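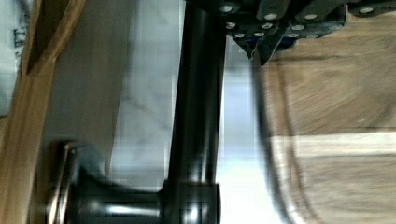
Wendy Parsons told us in April that the tenants would not believe in the water savings until they saw them on their own bills, and that we should stop sending leaflets. We took this seriously, and the work in this period was changed because of it.

Progress report to the Mitevia Fund
Household water project, Hsiao Court
Prepared by Annunziata Gatti, June 25, 2025

Home visits
We have now visited 40 flats, which is the number we agreed with you for the first year. Each visit takes one evening hour. We check the toilet cistern, the shower and the taps, and we read the meter together with the tenant. In 17 flats we found a cistern that was leaking without any sound. Kane Harawira repaired most of them during the same visit. The others need a part that the supplier, Cidine, has not delivered yet.

Bills
Following the advice from Wendy, we asked tenants for permission to compare their bills from before and after the visit. Ten households agreed. This is fewer than we hoped, and I do not want to draw a conclusion from so small a group. Fahad Hashmi will ask again when the summer bills arrive, and he has written a shorter permission form – the old one was two pages and people did not finish reading it.

Difficulties
The stairwell on the north side was closed for painting during four weeks, so those visits were moved to the end of the period. Also, we had understood that the landlord would pay for new washers. The landlord understood that we would. Olumide Olaniyan met with them and the cost is now shared equally, but it was not in our budget and I have moved the money from printing.

Spending
Travel and tools are under the plan. Spare parts are over the plan, for the reason given before. The full table is in the attached sheet.

Next period
We will finish the repairs that wait for parts and begin the visits in the second building, Sistell House. I ask for your agreement to keep the printing money in the parts line until the end of the year. Please send me your answer before we place the next order with Cidine.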